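I have never believed in the storage box. Every winter somebody publishes an article saying that your small-stuff problem is a container problem, and every winter I read the whole thing with my arms folded and then go and buy a container.

This year's is clear plastic, rectangular, and came from a shop called Graltari that mostly sells curtain hooks. I already had 6 boxes of one sort or another. The difference with a clear one, according to the article, is that you can see what you own and so you stop buying it twice. My own view is that I could always see what I owned. It was all over the shelf. I bought it twice because I don't read labels.

Anyway, it's Wed 10 December and the tubes have to go somewhere. I put the felt-looking mat down on the patchwork quilt, which is the only flat-ish place left in that room, and started on it after breakfast. The rule I'd picked up (same article) was "one box, one purpose." Fine. What is the purpose of a box that has to take creams, a couple of stamps and a sponge that may well be an eraser? The article was written by a person whose possessions all fall into categories. Mine fall behind the radiator.

I did try. Tubes went first, on the theory that they're the worst offenders. They don't stack, they won't stand up on their own once they're half used, and they roll under whatever you put next to them. Lying down is the usual advice. I'm not convinced by lying down either, as you then see a row of caps and have to pull out every one to find the one you're after.
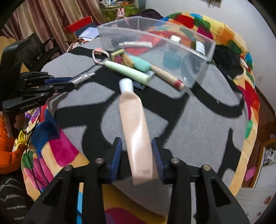 Trilok Nishad thinks I've got this backwards and the stamps should go in first, flat on the bottom, with the tubes on top where they can be grabbed. He says he has kept his desk drawer that way since February and hasn't lost anything. I have seen his desk drawer. I'd want a second opinion.

Still, I gave his way a go in the afternoon, mostly so I could say I had. My complaint is that stamps aren't flat. The little wooden block is one height and the green one is another, so whatever you lay over them slides off toward the low end. With a tray insert it might work. Mulo makes one that's supposed to fit "most rectangular boxes," a phrase I have learned to distrust, and it costs more than the box did. I'm also not buying an organizer for my organizer.

The other thing I keep reading is that you should throw out anything you haven't touched in 14 days. Two weeks! I have hand cream I only use when it's freezing. I have a stamp I need exactly when I need it and at no other time. If I followed that one I'd own a toothbrush and a phone charger.

So the current arrangement is tubes lying down, stamps in a corner, and the small packets loose on top until I find an envelope for them. The mint-green tube with the pink loop I'd like to hang from a hook, seeing as it has a loop, but that means a hook, and the wall in there is plaster and I've been warned about drilling it.

Next weekend is the surface by the curtains, which is worse. The toy rabbit's basket stays where it is.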